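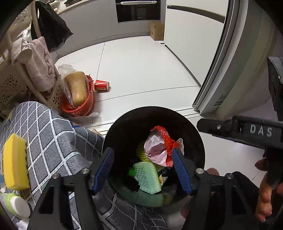 What I want to hear at the Tomcombe candidates' forum

I've been going to these forums for nearly 25 years now, and I reckon I could write the opening statements myself. Everybody loves Tomcombe. Everybody's kids learned to swim at the Tomcombe pool. Everybody believes our best days are ahead, and then there's a round of applause and a cup of tea and we all drive home none the wiser.

So before the next one (seven o'clock in the hall at Drisden, get there early if you want a park), I'd like to put in a few requests. None of you have to answer me personally. Just pick one and say something with a date or a dollar sign in it!

Start with the bus. The 31 used to come through every half hour and now there's a gap in the middle of the day you could grow a beard in. I know two of you have "better transport" on your flyers because both flyers are on my fridge. Better how? More buses, or the same buses with a new colour down the side? If you can't get the midday run back, say so and tell us what you'd try for instead. I'd respect that a lot more than another photo of you at a bus stop.

Then there's the petition. We took 2,011 signatures to council in April asking for the Serra Street clinic to stay open on weekends. That's a lot of people standing outside the bakery with a cold pen! What we got back was a letter thanking us for our passion. I've still got it. I don't want to be thanked for my passion, I want to know whether you'd vote to fund the hours, yes or no, and what you'd trim to pay for it. Rates? The new signs? I'm open to being talked into things.

And please, someone, talk about the renters. Half the street behind mine is renting and I don't think one candidate has knocked there. They vote too, and they've been here longer than a few of the people putting their names on the ballot.

One small thing for whoever's running the night. Ten minutes for questions isn't enough. Last time the speeches ran over, the microphone got to the third row and that was that. I was in the fourth row. I'm not bitter (I'm a bit bitter).

I'll be there with my list, and I'll write up what everyone says afterwards, word for word where I can keep up. If you've got a question you'd like asked and can't make it in, leave it in the comments before lunchtime on the day and I'll add it to mine.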